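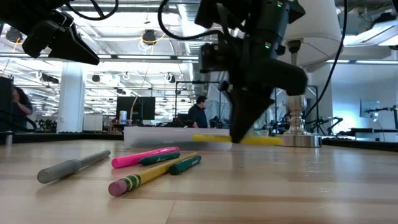

Putholm district changes rules for written test materials

2021-04-30

PUTHOLM – The Putholm school district will move the printing, packing and return of its spring written tests to a single site, under a revised procedure released Friday. The change applies to all paper tests given in grades 3 through 8 and replaces the school-by-school printing arrangement that has been in use up to now.

Under the revised procedure, test booklets and answer sheets will be printed at the district's Kandov Street building and delivered to schools in sealed cartons. Schools will no longer print booklets on their own copiers, except for large-print versions requested after the ordering deadline.

The district said the change follows a review of the February practice round, in which 1602 answer sheets were run through the central scanner. Of those, 96 were rejected on the first pass and had to be read by hand. The review listed three causes: sheets printed at the wrong scale, marks too light for the scanner to register, and marks made in a color the scanner is set to ignore.

Printing at the wrong scale accounted for the largest share of the rejected sheets. The answer sheet has a black square in each corner, and the scanner uses the four squares to find the rows of answer bubbles. When a copier is set to "fit to page," the squares move inward and the scanner can't line up the rows. The review found that several school copiers had this setting switched on by default and that it returned after each restart.

Sheets printed at Kandov Street will be produced at 100 percent scale on one type of paper. A test sheet from each print run will be scanned before the run is packed. If the test sheet fails, the run is to be discarded and reprinted.

Marking the answer sheet

The procedure also sets out what students may use to fill in answers. Answer sheets must be marked in ordinary No. 2 pencil. Mechanical pencils are permitted if the lead is of the same grade. Pens, colored pencils, crayons and markers may not be used on the answer sheet.

The scanner drops red and pink from the image before reading it, so that the printed guide lines on the sheet don't interfere with the marks. Anything a student writes in those colors is dropped as well. Blue and green ink are read in some cases and missed in others, depending on how dark the ink is, and the district has chosen to exclude all ink for that reason.

Markers present a second difficulty. The answer sheet is printed on both sides, and ink that soaks through can be read as an answer on the reverse. The review noted a small number of sheets on which this had happened, all from one grade.

Students may use highlighters and colored pencils in the question booklet, including in the reading section, where passages may be underlined. Booklets are not scanned. They will be collected with the answer sheets, kept until results are final, and then shredded.

Erasures must be complete. The scanner compares the darkness of the marks in each row and takes the darkest as the answer, but a row with two marks of similar darkness is set aside for hand reading. Teachers are asked not to darken, erase or otherwise correct a student's marks after the session has ended. A sheet that is torn or badly creased should be placed in the envelope marked "hand read" and not copied onto a new sheet at the school.

Delivery and storage

Cartons will be delivered two school days before each test. The school office must check the carton number against the delivery slip, sign the slip and place the carton in a locked room. Cartons are to stay sealed until the morning of the test. A carton that arrives open or with a broken seal must be reported to the testing office before any of its contents are handed out.

Each carton holds booklets and answer sheets for one grade, bundled by classroom, with a set of spare copies on top. Schools with more than one carton per grade will find the classroom list taped to the inside of the lid. Spare copies that aren't used must be returned with the rest.

Deliveries to the Radwan schools will be made on the same run as the other district mail. The Kirimance campus, which shares an entrance with the middle school, will receive its cartons at the middle school office and should arrange for them to be moved the same day.

Returns will follow the same route. Answer sheets go back in the gray envelopes supplied, one per classroom, facing the same way and without paper clips or staples. The review traced two scanner stoppages in the practice round to staples left in sheets. Sticky notes should also be removed. Comments for the scoring staff can be written on the front of the envelope.

Timing and results

The test calendar itself is unchanged. Reading will be given first, followed by writing and then mathematics, with makeup sessions for absent students in the week after the last regular session. The length of each session is also unchanged, as are the extended time arrangements already recorded in student plans.

The district expects scanning to take less time than in past years, as hand reading has been the slowest step. It did not give a date for the release of results. School reports will be sent first, and individual reports will go home with students once schools have had a chance to check names and grade levels against their own rolls.

Parents who want to see a scored answer sheet may ask for a copy through the school office. The request form has been shortened to one page. Requests must be made within the same term, after which the sheets are destroyed and only the scores are kept.

Costs

The cost of printing at Kandov Street will be met from the existing testing budget. Schools will keep the paper allowance they received this year for test printing and may use it for other classroom copying. The district said it had not purchased new printing equipment for the change and would run test orders in the evening, when the presses are not in use for other work.

Pencils will continue to be supplied by schools. The ordering list for next term includes a standard classroom box that meets the requirement, and schools that already have suitable pencils in stock do not need to order more.

The writing test for grades 7 and 8, which is scored by readers and not by machine, is exempt from the marking rules. Students may complete it in pencil or in blue or black pen. The cover sheet of that test is scanned and must be filled in with pencil.

The full procedure, the carton checklist and the revised classroom script have been posted on the staff page. Printed copies will be included with the first delivery. Questions on deliveries should go to the Kandov Street building, and questions on student plans or makeup sessions to the testing office.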